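The Sour Barrel of Skoltitz

In the village of Skoltitz the year of cooking begins in September, when the wild mushrooms are brought down from the pine slopes and put in salt. I went there to learn one thing only, how the people make a sour mushroom soup without any vinegar. I stayed longer than I planned.

The mushrooms are milk caps, mostly the orange kind. They are brushed, never washed, and put in a barrel with the caps down. Between the layers go dill stalks, blackcurrant leaves and a little garlic. For every kilo of mushrooms the Horobets farm uses 28 grams of salt. Other houses use more, and they told me so with some pride.

After a few days the brine rises and becomes cloudy. A stone holds everything under it. The smell at this moment is strong, like a wet forest and also like cheese, and I must say I did not love it. Later it becomes clean and sharp. Last autumn the farm filled 64 barrels, and 63 of them were good. The bad one went to the compost and is still discussed.

For the soup, you take two cups of mushrooms and one cup of their brine. Fry an onion slowly in butter, add potatoes cut small, cover with water and cook until they are soft. The mushrooms come next, and the brine goes in at the end, a spoon at a time, because each barrel has its own salt. Some cooks stir in sour cream. In the upper houses they prefer a handful of toasted rye crumbs.
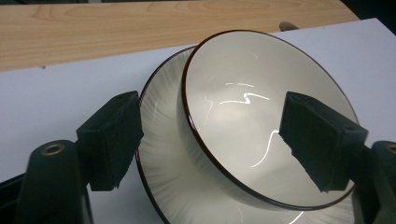 A reader in Nilari, Rirkell, wrote to me after I mentioned this soup in an earlier column, and said that the brine should never boil, and that her family adds barley in place of potatoes and eats it the next morning, cold. I tried the barley. It makes a thicker soup and needs more brine than you expect.

If you have no barrel, a glass jar in a cool pantry works well. Leave it three weeks before you open it.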